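Farnuvel Evening Program
Shared Workrooms: Layout, Light and Surfaces
Notes for session 4: The white table
Vaida Paulauskas

Read these before Sunday. Bring the floor sketch you started in session 3, even if it is a mess.

1. What gets claimed

Every supplier catalog in the reading pack sells the white worktop in the same terms. It is bright, it looks clean, it "supports focus." The Skaver brochure goes furthest and says a white top makes a room 20 percent more productive. I wrote to ask where the number came from and got a second brochure. Treat it as decoration.

What we can defend is smaller. A pale top reflects more light than a dark one, and dirt shows on it sooner. Whether either of those helps depends on the finish, the lamps and what people put down on the table.

2. Light from above

Big open workrooms tend to be lit in rows, with the panels running the length of the ceiling. Paint the ceiling black, leave the ducts showing, and the panels become by far the brightest things up there. Put a glossy top underneath and you get a pale patch of reflected light wherever the angle is right. Move your chair and the patch moves too, so one visit with a light meter tells you very little.

Station markers are the other thing to look at. A number on a tall post can be read over the top of equipment. Colored signs on walls and frames catch the eye, but I have yet to see a study showing that people find their place faster with them. Put a question mark next to that in your notes. 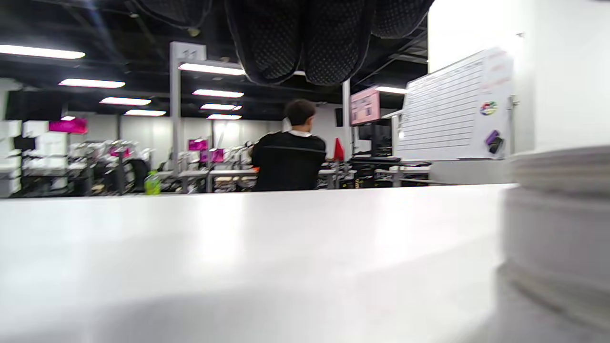
Which matters more for glare, the color of the top or its finish?

Finish, in most cases. A matte white top scatters the light and looks evenly bright. A glossy black one can still throw a sharp reflection of the lamp straight into your eyes.

3. White things on white tables

The catalogs skip this part. Packaging, trays, paper and linens are very often white, and edges are hard to pick out when an object and the surface under it are close in tone. You end up relying on shadow, a printed pattern or a bit of trim. The Flastetti method handout (pages 32 to 34) tells you to "let the objects speak." Try that with a white lid on a white table at the end of a long shift.

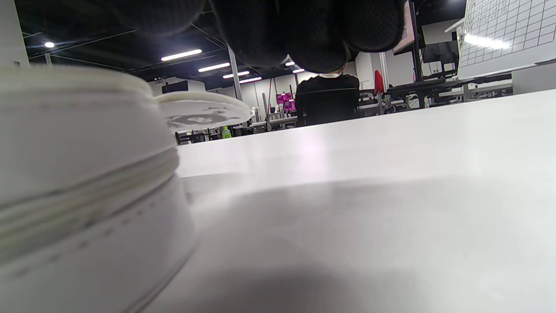 Fig. 2. White ridged container with its round lid open, on a white tabletop. The gray shadow is darkest toward the near side.

A cheap test, borrowed from Urmas Jankauskaitė's class: lay out the objects you normally use, crouch until your eyes are nearly level with the surface, and squint. Anything that disappears needs a mat under it or a different place to live. Urmas calls for a colored mat at every station. I think that is overdoing it. One mat for small parts will cover most rooms.

Do the same test from your normal seat. Low angles exaggerate glare, and people who sell matte coatings know this very well. 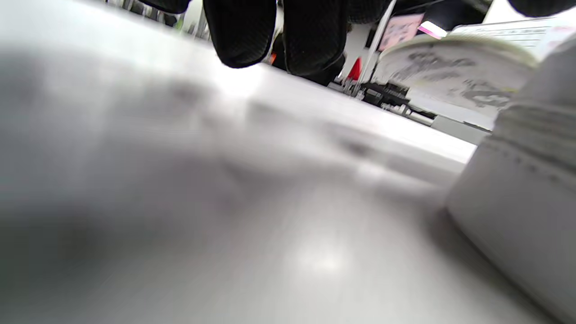 Fig. 3. Pale gray tabletop seen from low down, overhead light reflected in the surface. White item with a gray print at right.

4. Exercise

Pick one table you work at. Note the finish and the lamps over it, then do the squint test from two seats. Write up what you found, 80 words at most. If you saw no problem, say so; I would sooner read that than an invented one.

Do not quote the Skaver figure unless you have found the source. If you have, please send it to me.

Reading for session 5: the Bite pamphlet on storage under benches, first half only. The second half is an order form.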